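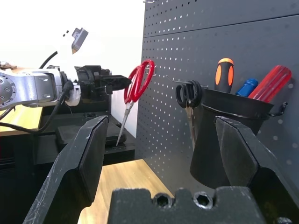
Tzu-hsuan Lau, February
Windville > Workshop notes > Thread

Right, budget season. I've been asked to put together next year's equipment list for the two-arm bench at Windville, so I'm going to think out loud on here and you can all tell me where I'm wrong.

Job in hand is tool tidying. Scissors on hooks, screwdrivers in a cup, all on a pegboard, and two arms that need to get at them. It sounds like nothing until you have to write down what it costs!

First line on the sheet is finger pads. Look at the scratches on that left finger, along the top edge. Pads and fingers are going down as consumables this year, same heading as tape and gloves. Last year they were under "repairs" and every single order needed its own signature (never again).

How many spare sets? Avimico do them in boxes of 30, and I worked out we'd need about half a box to see us through. The other half can live in the drawer. I'd much rather have them in the drawer than be waiting on a parcel with both arms parked.

Second line is screws. Socket heads, nice ordinary hex ones. I want a proper tray of them in every size we use plus a decent set of keys that stays AT THE BENCH. You know who you are.

Cables! I always forget cables. There's a big loop hanging off the wrist of the left arm and it swings down towards the table edge, and I look at it every day and think, that's going to catch on something. So I'm pricing clips and sleeving for both arms, plus a spare cable each. The spares are dearer than you'd hope. Still cheaper than a lost afternoon.

Now the one I keep going back and forth on, which is cameras. We've got the small ones at the wrist and they do the job. Hetimia have a newer one and their quote came in at £58 more per camera than what we pay now. I asked what I'd get for it and the answer was mostly "better in bright light".

Which, fair enough, the white housing on that left arm does go pale and glary when the light's on it. But a blind for the window would be a lot less money. I've put the blind on the list and moved the cameras to "maybe". Talk me out of it if you like.

Pegboard stuff next. More hooks, in different lengths. The red scissors are on a short one and the black pair are on a long thin wire one, and they are two quite different problems for a gripper. I want a good mix so we can try everything, and hooks cost pennies.

Also more scissors and more screwdrivers. Someone upstairs asked why a robot budget has £40 of hand tools in it. Because that's what the robots pick up! I've written it in the notes column this time so I don't have to have the chat twice.

Things I'm not buying – a third arm (please stop asking), a fancy new table, anything with a yearly licence I can't explain in one line.

Still waiting on Pan for a service price. They said they'd ring before lunch and it's now twenty to four. If it's no good I'll ask whether we can do the yearly check ourselves and just pay for the parts.

Question for anyone running a similar bench: do you budget spares per arm or as one big pot? I've done it per arm so far and it makes the sheet ever so long, but at least I can see where the money's going. Replies open, be kind, the sheet goes in tomorrow morning.

Contact | © Tzu-hsuan Lau | Back to top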